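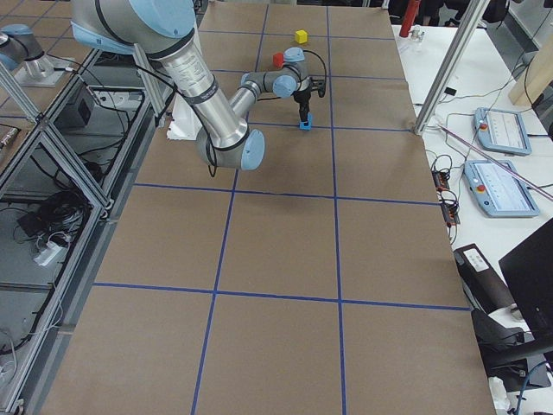 Cómo organizo un intercambio de semillas sin volverme loca

Llevo 7 años montando el intercambio del barrio y la primera vez fue un desastre precioso: sobres abiertos, tomates mezclados con pimientos y Ferdinand Pfister preguntando a gritos de quién eran unas habas moradas (¡eran suyas!). Os cuento cómo lo hago ahora.

Empezad por los sobres. Yo los doblo con papel de horno viejo o con hojas de revista, y escribo antes de llenarlos, que luego el boli se engancha con las semillas. Nombre, variedad, año de cosecha y pueblo. Si no sabéis la variedad, poned "no sé" y tan contentos. 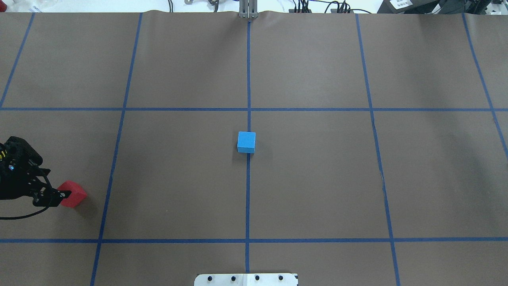
Las calabazas dan guerra porque se cruzan entre ellas con una alegría tremenda, así que pregunto siempre si había otras cerca. Las lechugas y las judías son mucho más agradecidas - con esas yo empezaría.

Para guardarlas, tarro de cristal, sitio fresco y una cucharada de arroz seco al fondo. Janka Kuruc las mete en la nevera y le germinan de maravilla, pero yo en la mía no tengo hueco ni para el queso.

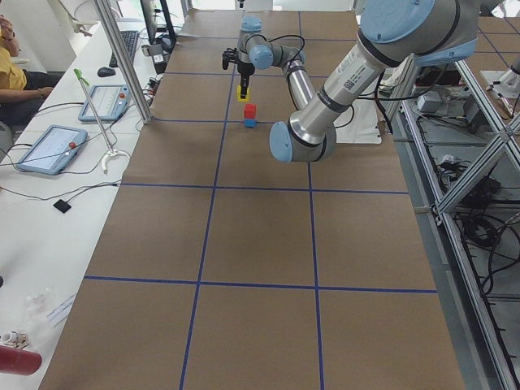 ¿Dudas con un sobre antiguo? Papel de cocina húmedo, diez semillas, una bolsa y a esperar una semana. Si salen 2 o 3, sembrad más espeso y listo.

El día del intercambio pido que cada cual traiga hasta 7 variedades, que si no acabamos a las tantas. 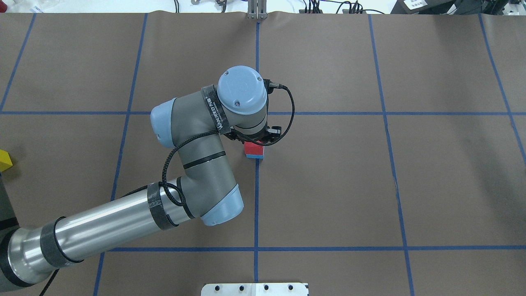
Club de Huerta y Semillas Wullwood

Lo que sobra lo recoge Florencia Palma y vuelve a salir en mayo, con los plantones. Traed cajas de fruta, que siempre faltan.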